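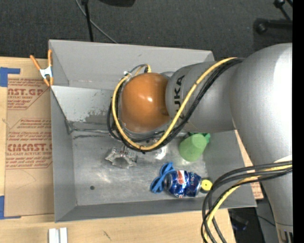 Irden wrote in to say I'm wrong about sourdough and that anybody feeding a starter twice a day is throwing flour in the trash. Once every 3 days, kept in the fridge, and it'll forgive you anything, according to Irden. Also that my April post made it sound like owning a horse.

13 August 2026
Posted by Tarawneh

OK. Fair. Maybe. Writing this fast, dough is on its second fold and the timer's going to go.

So the April post. I said twice a day, morning and night, equal parts flour and water, and I stand by that for a NEW starter. First couple weeks. It's weak, it smells like nail polish, it needs the food. After that, yes, fridge. I never said no fridge. I may have forgotten to say fridge.

Tried Irden's way since then. Results mixed.

First loaf, flat. Like a hubcap. I'd taken the jar out and used it straight from cold, which is on me. Second loaf I let it sit on the counter overnight with one feed and it was fine, good even, bit sour for me. Third loaf best one I've made all summer, big open holes, crust that sang when it came out. Then the fourth was flat again and I have no idea why. Same flour. Same jar. Hotter kitchen, maybe?

Heat is the thing I keep forgetting. It hit 101 here last week and our kitchen faces west. Dough that takes all day in winter was climbing over the edge of the bowl before lunch. I went out for stamps and came back to it on the counter. Scraped it up, baked it anyway, called it focaccia. Everybody ate it.

What I do now in hot weather, for the people who asked:

Cold water from the fridge, not the tap. Less starter, like half of what the recipe says. Shape it early, before you think it's ready, and then straight into the fridge overnight. Bake from cold. Don't bother letting it come up to room temperature first, I used to do that and it just went slack and spread all over the stone.

And bake at 5 in the morning if you can stand it. I can stand it maybe once a week. Having the oven on full blast in the afternoon in August is a good way to end up eating dinner on the porch steps, ask me how I know.

Flour. Somebody else asked about flour. I buy from the mill in Rendau when I'm driving out that way and from the grocery store when I'm not. The Rendau stuff is thirstier, so I add a splash more water, I don't measure the splash. The grocery store stuff is more predictable if I'm being truthful and it's a lot cheaper. The whole wheat from the mill smells amazing though. Like hay. Goes off fast in summer so keep it in the freezer, double bagged, or it picks up whatever else is in there. Had a loaf in June that tasted slightly of fish sticks.

Per loaf I'm using 600 grams of flour total, most of it white, a fistful of the whole wheat. I know you can't have grams and a fistful in the same recipe. That's how I do it. Salt goes in late becuase I always forget it, and I've decided that's a technique.

Also been asked about banneton baskets and whether you need one. No. Colander, dish towel, rice flour rubbed into the towel. Regular flour sticks, rice flour doesn't. I did buy a basket in the end, 18 dollars, it's pretty, makes nice rings on the loaf. Bread tastes the same. The towel was easier to wash.

Timer. Back in a sec.

OK, folded. It's looking good, bubbly along one side, a bit sticky but holding. Going in the fridge tonight.

Where was I. Discard. I do not throw it out!! Irden, please note. It goes in a second jar, and when the jar's full it's pancakes, or crackers if I've got the patience. Crackers are just discard, olive oil, salt, whatever seeds are dying in the cupboard. Spread it really thin on parchment, thinner than that, score it with a pizza wheel halfway through so it'll snap later. Low oven. They burn at the edges first and the middle stays bendy, so pull the edge ones off and put the rest back in.

Pancakes are better for kids. Egg, a little sugar, baking soda right at the end so it foams up. Work quick after that.

So where I've landed. Fridge, yes. Every 3 days, hmm, I've been stretching it to a week and it's survived, there's a gray liquid on top and I just stir it in. If it's pink or orange, toss the whole thing and start over, don't get sentimental. And take it out the night before, feed it, wait till it's doubled. Thats the bit I skipped on the hubcap loaf.

Next time rye, probably. I've got a bag from Arulness that's been sitting there since spring and I'm a little scared of it. Rye goes like wet cement in my hands. If you've got a rye loaf that works in a plain old loaf pan, send it over, comments are open till I get spam again.

Going to go wash the dough off the faucet.

Recent posts
Feeding a new starter, week by week
The tomatoes are late again
Freezer bread: slice it first
Cold soup for people who hate cold soup
What I bought at the mill in Rendau

Contact | © 2026 Tarawneh | Back to top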